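# Chapter 5
# The Towel Problem: What Automation Does to a Job Before It Does the Job

If you ask people which work a machine will take first, they tend to name the work they respect least. Folding comes up a lot. So does sorting, wiping, stacking, and anything done standing up in a warm room. The reasoning seems to be that a job which takes an afternoon to learn must take an afternoon to automate.

The laundry trade has been waiting on that afternoon for quite a while.

This chapter is set mostly in one plant, the Mavitz linen service in Birnunach, where towels, sheets, and table linen from hotels and clinics arrive dirty by truck and leave clean by the same truck. It is a useful plant for our purposes because parts of it were automated before most of its present workers were born, parts of it are being automated now, and one part has resisted every brochure ever mailed to it. All three can be seen from the same spot on the mezzanine, next to the vending machine.

In Chapter 4 we looked at how a firm decides to buy a machine. We left the story at the signing of the contract, which is where the people who sign contracts also tend to leave it. Now we follow the machine onto the floor.

## Two kinds of easy

Start with the washing. At Mavitz this was once a matter of hauling wet cloth from one tub to another, and it wrecked shoulders. It is now done by a tunnel washer, a long steel tube that takes dirty linen in one end and pushes it out the other. One operator minds it. The operator's shoulders are fine. The operator's complaint is boredom, broken up by alarms.

Nobody at the plant calls the tunnel washer a robot. It has been there too long. A machine gets called a robot for as long as people are still standing around watching it, and after that it gets called by its model number, or by something ruder.

Then there is flatwork: sheets and tablecloths, fed by hand into a machine that irons them and folds them. The hand feeding matters. Two people find the corners of a sheet, clip them up, and let go. From there the sheet is a large, tidy rectangle, and machines are very good with large, tidy rectangles. The hard part was finding the corners, and the hard part is the part still done by people.

Towels get a similar arrangement. A small-piece folder will turn out 868 folded hand towels in an hour, provided that somebody lays each one on the belt flat and the right way around. The brochure prints the first half of that sentence in large type.

So we have two kinds of easy. Some work is easy for people to do and hard for them to explain, such as reaching into a cart of tangled towels and coming out with one of them, by the corner. Some work is easy to explain and miserable to do, such as making the same three folds all day. Machines have mostly taken the second kind. The first kind is what remains, and it has a way of ending up in one person's hands, all shift long.

**Keep this in mind as you read:** when a task is automated, the job around it doesn't vanish. It is rebuilt from whatever tasks are left over, and the leftovers were not chosen for being pleasant.

## What happened to the folders

Before the small-piece folder came in, folding at Mavitz was done at long tables, in pairs. Workers picked up a towel, looked it over, folded it, and stacked it. They also talked. A stained or torn towel was tossed over the shoulder into a bin without interrupting the sentence.

The folder changed the job in ways the planning document did not list. We have the planning document. It runs to 80 pages and the word "talk" is not in it.

Here is what the workers reported when they were interviewed the following July:

- Picking up and folding had been one motion with some variety in it. Feeding the belt was half of that motion, twice as often.
- The belt set the pace. Before, a slow minute could be made up by a fast one. A belt does not lend minutes.
- The machine stood between the partners, and it was loud. Conversation ended, except at jams, which came to be looked forward to.
- Checking for stains became harder. There was still time to see a stain but much less time to have an opinion about it.
- Wrists improved on the folding side and got worse on the picking side.

On the other side of the ledger, no one was let go. The hourly wage went up slightly. The older workers, several of whom had been planning to leave because of their hands, stayed on longer than they had expected. Two of the folders trained to clear faults and adjust the machine, and they said it was the best job they'd had in the building. Output rose, complaints about uneven stacks nearly stopped, and one clinic sent a card.

You'll notice that this list won't add up to a verdict. Some readers find that annoying, and they are in good company — the plant manager found it annoying too, having been asked by the head office to put it on one slide.

## The part that is still being worked on

If the hard step is getting one towel out of the heap and spread flat, then that is the step to work on. Several firms are doing so. One of them, Pikeck, has been trying arms and grippers on loose cloth, and its trial work is the basis for the case at the end of this chapter.

It helps to be clear about why cloth is such bad company for a machine. A box has one shape. You can measure it on the way in, and it will be the same box when you pick it up. A towel has as many shapes as there are ways to drop it, and touching it gives it a new one. The corner you need may be on top, or folded under, or doing an impression of the middle. Hems help, since they feel different from the rest, but they also roll and hide.

A person settles all this with the fingers, in less time than it takes to describe, while thinking about lunch. People who do it for a living are often told that their work is unskilled. They have then had the pleasure of watching well-paid engineers fail at it for a morning.

Pikeck's crew came to Birnunach for five days and asked the pickers to show them how they found a corner. The pickers couldn't say. They could do it, slowly or quickly, with eyes open or shut, and each did it a little differently. One drags the edge between two fingers until it runs out. Another gives the whole towel a shake and catches what swings loose. The engineers wrote all of this down with great care, and then asked for the shake again.

That exchange is worth more attention than it usually gets. The pickers were being asked to hand over something they had never been paid for knowing. No one had raised the question of pay before the visit. It was raised during the visit, by the pickers, on the second day, and we'll come back to the answer in Section 5.4.

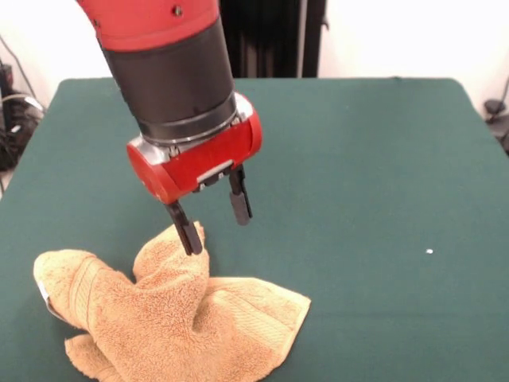 ### CASE 5.1: One Towel at a Time

The trials used a single arm with a two-finger gripper, a table covered in green cloth, and terry towels dropped in a heap. The towel in the photograph makes a fair opponent. It has a peak for a finger to meet, a rolled section, a flap lying flatter than the rest, and ribbed bands woven near its borders. A picker would be glad of those bands. For an arm, knowing that a band is there and knowing where the nearest corner is are separate pieces of work.

Pikeck ran 470 attempts over the length of the project. An attempt counted as good if the towel ended up held by a corner, whichever corner. Taking hold of the cloth was seldom the trouble, as a raised fold is an inviting thing. The trouble came with what had been taken hold of, which was often the middle of the towel, or two layers where one was wanted.

The trial report was written for buyers, and it compares the arm with a picker working at full speed. The pickers, when they were shown it, asked for a different comparison. They wanted to know what the arm would leave them. If it handled the simple heaps and set aside the bad ones, then someone would spend a shift on bad ones alone, with the simple ones no longer there to rest on. They had seen this before. It was called the small-piece folder.

Mavitz's sister plant at Ait Brahim took a different line. The workers there asked to be in on the layout before any arm was ordered, and they drew their own floor plan. It put the picking tables back in pairs, facing each other, with the machinery to the side. The plan costs a little more floor space. At the time of writing it has been approved in principle, a phrase you will meet again in Chapter 9.

**Before going on to Section 5.1,** take a job you have held, or one you have watched closely, and write down everything the person does in ten minutes. Put in the small things: the looking, the nudging, the waiting, the remarks. Mark the tasks you think a machine could take over. Then read through only the ones you left unmarked, and consider whether you would want them as a job, and what you'd ask to be paid.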